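Week 7: Setting a Tea Table (and Why We Start With One Pot)
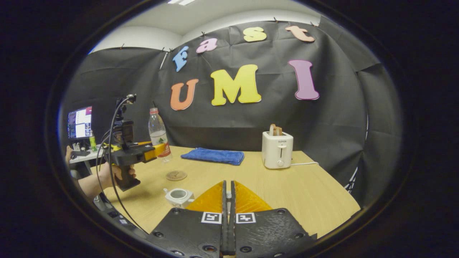 Small white teapot, cork coaster and water bottle on the wooden table.

Hello again everyone. These are my notes for Monday's session of Household Objects and How We Arrange Them, typed up a bit more tidily than I said them (I do ramble, I know). If you missed it, read this with the Stotdale reader open, because I'm going to point at it a few times.

First, the teapot. I love a small pot for this exercise. It has a spout, so it has a front, and the moment a thing has a front you have to decide who it's facing. Try it at home with any little pot you own. Turn it a quarter round and watch how the whole table seems to belong to a different chair! Zixuan Qian asked whether a pot with no lid still counts as "set". My answer was that it depends what stage of tea you're laying for, and I'm sticking to that. An open pot says somebody is still going to put leaves in it. A lidded one says sit down.

Second, the coaster. Cork is a good material to talk about: light, a little grippy, quiet when you put china down on it. A round coaster also gives you a target. People will nearly always aim for the middle of it, and they get cross with themselves when they miss, even by a tiny bit. Vega Vidal wondered in the break if a square one would make people line things up with the table edge instead, and I think that would make a lovely coursework question. Somebody please take it.

Third, the bottle. A tall clear bottle does a very different job from a teapot. It's the thing your eye goes to first, and if you put it at the front it hides everything behind it. Further back is usually kinder. The same goes for candlesticks, pepper mills and that enormous vase your aunt gave you.

Some words we'll keep using:

Footprint: the patch of table a thing covers when it's standing up.
Reach: how far you have to stretch from your seat to get hold of it.
Facing: which way the front points, for things that have one.
Landing spot: where a thing is meant to go when you put it down (our coaster, this week).

The reading is Nanayakkara, chapter 7, the part on small tables. Page 71 has the diagram of the tray layouts. Skip the bit on banquets unless you're keen. I was keen, and it took me most of an evening.

For next time, lay a table for one person using a pot, something flat and something tall. Do it twice: once so it looks nice from the doorway, and once so it's easy from the chair. Make a quick sketch of each and write down which object moved furthest. We'll pin them all up and argue about them. Pencil is fine, and please don't buy anything specially!

The longer essay is still due in June, 2,000 words, on one object and its place in a room. Dranov's piece on kettles is a good model for the tone I'm after. Come and see me in room 532 if you can't settle on an object.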